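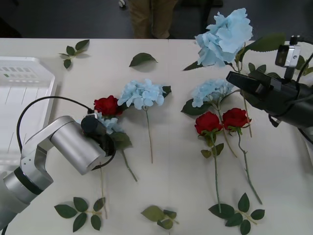 Photo: Nadine Srour

I've been meaning to write about the fake flowers since October, when the big box came down from the closet shelf and I finally admitted it had gotten out of hand. You know how it goes. You buy a rose because it's pretty, then a hydrangea because the rose looks lonely, and before long there are stems poking out of everything you own and loose bits of leaf at the bottom of every bag.

My friend Carys Bellis got me started, years ago, with a bunch she'd bought at the Trirkside market for 8 dollars. I was a terrible snob about it at first (my grandmother grew real ones and would have had words), but they sat on my windowsill all winter looking cheerful, and I came around.

So, sorting. I like to lay everything flat on a white table if I can get one, with the sprigs spread out too, so the colors show up properly. A deep red rose looks almost brown against dark wood, and on white it just glows! The pale blue hydrangeas are the ones I fuss over most. They go with nearly anything, but they do get squashed, and I spend a silly amount of time fluffing the petals back out with my fingers. A little steam from the kettle helps, if you keep your hands well back.

Leaves I keep separate now. The sprigs that have come loose are too useful to throw out, and I tuck them low in the vase where a bare stem would show. I used to cut my stems short right away and regretted it every time, so these days I bend the extra length up inside the vase and leave the cutters in the drawer.

A tray with a rim is good for the small pieces, by the way. Mine came from Salameh, the little housewares place near the bus stop, and I've dropped far fewer leaves on the floor since.

Next I want to try something tall for the hallway, all greens with maybe two roses in it.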